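How do you fold thick sweatshirts so they actually fit in a drawer (and don't crack the lettering)?

mudroomshelf
Posted March 4, 2021

Okay, I feel a little silly asking this because I'm a grown adult with a job and a car, but I can't fold sweatshirts. T-shirts I can do. Jeans, fine. Towels, I'm great at towels! But the big heavy sweatshirts come out looking like somebody sat on a loaf of bread, and then the drawer won't close, and then I shove, and then everything in there has to be redone.

The setup: we moved to Trirstead in January and the bedroom is small, so there's one dresser, a Gresico with shallow drawers that looked way deeper in the store. No table to fold on. I do all the laundry on the bed, which has a puffy quilted pad on it, and everything kind of sinks and slides while I'm working.

So a few things I'm wondering:

Is there a fold that works for really thick ones with the wide ribbed band at the bottom? That band is where mine always goes fat and crooked.

Do you fold with the printed side in or out? I have a couple with big block letters across the chest and the letters are starting to get those little cracks, right along where I've been folding them in half.

And does folding on a soft bed make it worse, or is that just me blaming the bed?

I don't want to hang them. I tried it and they got shoulder bumps. Thanks in advance, whoever you are!

toastcrumbs88

Just roll them. Lay it flat, arms in, roll it up from the bottom, done. I've done it that way for years and my drawers close fine. If a drawer doesn't close you own too many sweatshirts, sorry. I got rid of half of mine and it was the best thing I ever did for my closet.

No idea about the letters. Mine are all plain.

quiltedcorner
Marked helpful by 188 members

I do the family laundry on a bed too, usually in pajamas, so you have my full sympathy. Rolling is okay for thin ones, but with a thick one you get a big sausage that's taller than a shallow drawer, and that sounds like exactly your problem. What you want is a flat packet that's the height of the drawer or a bit under.

First the bed question. It isn't just you. A quilted pad gives under your hands, so when you press on one end of the sweatshirt the other end creeps. Two things help a lot. Pull the pad tight at the corners before you start (takes ten seconds and I skip it all the time and regret it). And work close to the edge, so you're pressing straight down and you're not stretched out across the middle of the mattress with your knees sinking in. If it still drives you crazy, slide a big piece of stiff cardboard under the sweatshirt. I cut mine from the side of a moving box and it lives behind the headboard.

Now the fold. Here's how I do the thick ones:

Lay it face down with the hem toward you. Smooth it from the middle out to the sides, and give that ribbed band a good tug on both corners so it lies straight. The rib always wants to pull in and get narrower than the body, and if you start folding before you fix it, you get the fat crooked end you're talking about.

Bring one side in toward the middle, about a third of the way, with the sleeve coming along for the ride. Then fold the sleeve back down so it runs along the length of the body. Do the same on the other side. Try not to let the two sleeves land right on top of each other — that's where most of the bulk comes from. I angle mine so one sits a little to the left and one a little to the right.

Then, and this is the part that changed things for me, fold the ribbed band up first, all by itself, just a few inches. Press it with your forearm. After that fold the bottom up to the middle, and then over once more toward the neck. You end up with a rectangle that stands on its edge if you're filing your drawers that way, or lies flat if you stack.

If it's a hoodie, lay the hood down flat on the back before you do the last fold. Don't stuff it inside, it makes a lump.

On the letters: I fold with the print out, and I try to keep the crease off the lettering. With three folds going across, the creases usually land above and below the chest, where folding straight in half puts one smack in the middle. I doubt the drawer is doing all of it, though. Heat is rough on that kind of print. I turn anything with lettering inside out, wash it cold and pull it from the dryer while it's still a tiny bit damp at the seams. I let it finish on the bed while I do the socks. And don't iron over letters, please, I ruined one that way and I'm still annoyed.

Another thing about weight. My kitchen scale says my light sweatshirts are about 300 grams and the heaviest is over 500, and they really don't belong in the same stack. The heavy ones squash the light ones and then you can't pull anything out. I keep the heavy ones in the bottom drawer, four across, and the light ones up with the T-shirts. My cousin swears by the Zillach drawer dividers but I've never needed them, I use shoebox lids.

Oh, and do the jeans last! If they're on the bed first they end up underneath everything, and you're forever lifting sweatshirts to get at a pair of pants. I say this as somebody who never remembers to do it. 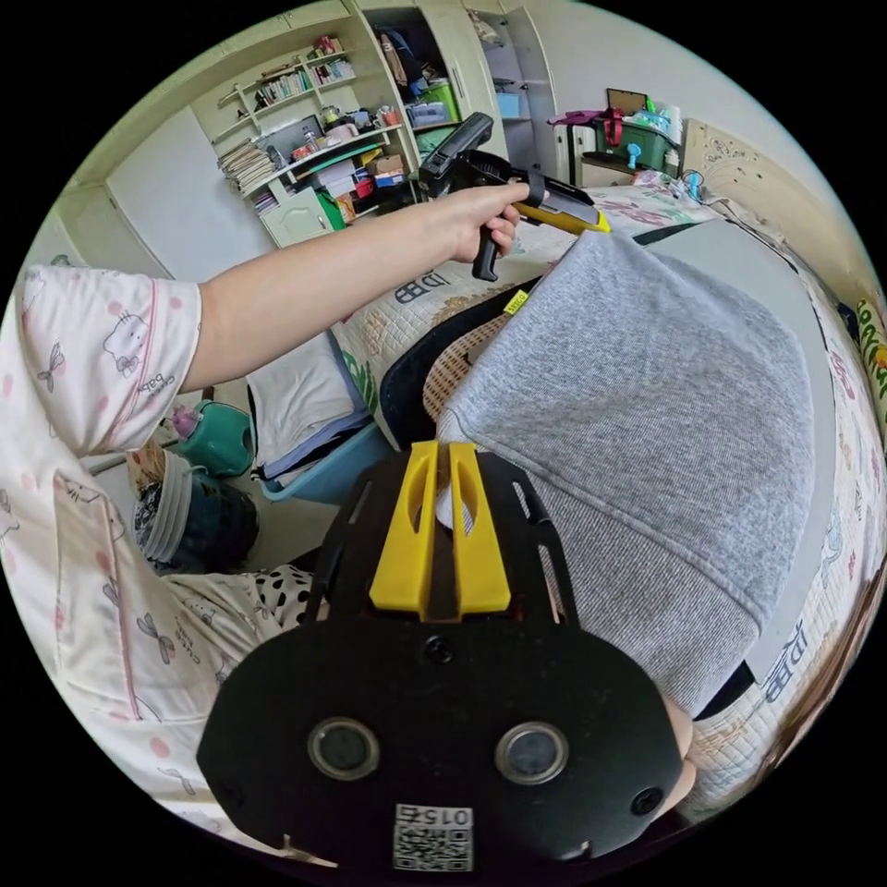
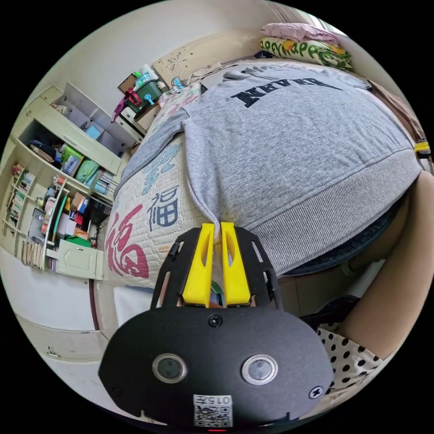
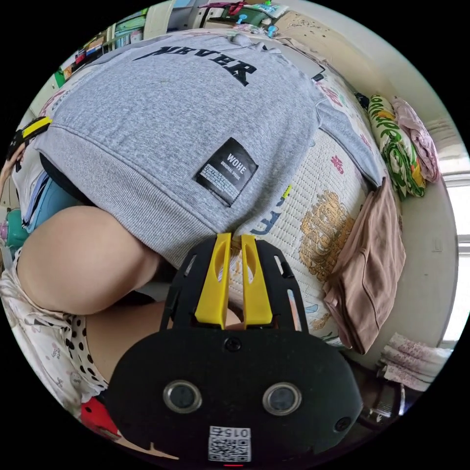

Bedside laundry. The second one has the gray sweatshirt spread out flat, ribbed hem and all, with a strip of denim peeking out from under it.

rusnak_street_laundry

Agree with the long answer above, mostly. I work the counter at a small wash and fold on Rusnák Street and we do the ribbed band first too. The only thing I'd change is that we fold print side in, because customers' bags get dragged around and the letters rub on zippers. At home in a drawer I'd go print out, so you can see which one you're grabbing.

Also let them cool off before you put them away. Straight out of the dryer they're puffed up, and they take a lot more room than they will in half an hour.

We use cookies to remember your settings and keep you signed in. By continuing to browse you agree to our cookie policy. Accept

Contact us | Community rules | Copyright 2021, all posts belong to their authors | Back to top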